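**From:** Ilgın Taşdemir
**To:** equipment-planning list
**Date:** December 16, 2020
**Subject:** Re: Handheld grippers for next year – how many pairs?

Hi all,

Replying to Bendik, whose message I'm quoting so it doesn't get lost in the thread about the van:

> Before I sign anything I'd like to see one list with everything on it. In October we approved two pairs of the handheld grippers and I've since had separate requests for fingers, cables and a second arm. What does a working station cost us, all in, and what could wait until summer?
>
> Also, Kozan's quote has shipping on a separate page. Please include it.
>
> – Bendik Rønning

Good questions, and I'm happy to say I have most of the numbers now! I've also spent enough time around the kitchen tasks to have opinions, so bear with me.

First, the thing I'm most excited about. The handheld pairs are so quick to get going with. You pick them up, you lean over the counter and you do the task with your own arms, and new people get comfortable with them much sooner than I had expected when we wrote the October plan. The sponge and tray work is a good case: small soft things, a ribbed surface, and two hands that have to stay out of each other's way.
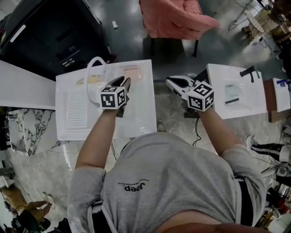 *The grippers over the tray area, sponge on it.*

What I'd like to buy:

- **Three more pairs of grippers.** Kozan wants 1457 per pair with the marker cubes already fitted. Druller is cheaper, but we would have to mount and align the cubes ourselves, and Gönül lost a lot of evenings to that with the first set. I vote Kozan.
- **Spare fingers.** One order of 109 gets us a bag of the soft ones. Please let's get two bags. They're the part that touches everything, and I'd much rather have them in a drawer than wait on the mail.
- **Cables, and something to hold them.** Umut wants short sleeves and clips so they stay closer to the handle. I don't have a price yet, but it will be small, and he has offered to test a couple of kinds before we order for everyone.
- **A second height-adjustable table.** 769 from Tevumari, shipping included. People have been bending over low surfaces for long stretches and their backs have opinions too. If only one item survives the cut besides the grippers, I'd like it to be this one.

So, Bendik, the short answer for one working station is one pair, two bags of fingers and a table: 1457 + 218 + 769 = 2444. That's before cables and before the Kozan shipping, which I've asked them to put on the same page as the rest. If we take all three pairs and just the one table, it comes to 4371 for pairs alone and 5358 with the fingers and table added.

The second arm can wait until summer, in my view. I know Güven feels differently and he should make his case here. I love the arm! But there's plenty to learn with the handhelds first, and I'd like us to choose the arm after we know which tasks we care about. Esier has offered to hold their quote, so we don't lose anything by sitting on it.

One thing I left out of the October plan was the room itself. We budgeted for tools and forgot that people need somewhere to stand, somewhere to put the props down, and shelves underneath for whatever isn't in use. A wire rack under the table has been really handy, so I'd add one to any new table.

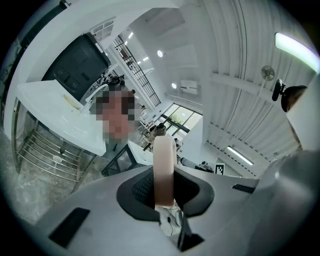
## What I need from you

- Gönül: is the cube alignment as bad as I'm making it sound? If you'd do it again for Druller's price, say so.
- Umut: a rough cable figure, even a guess.
- Güven: your argument for the arm, with the Esier quote attached this time.
- Bendik: can the table come out of the furniture line? That would free up 769 for a spare pair later on.

I'll put the replies into one sheet and send it around. If Kozan answers on shipping before then I'll forward that right away.

Ilgın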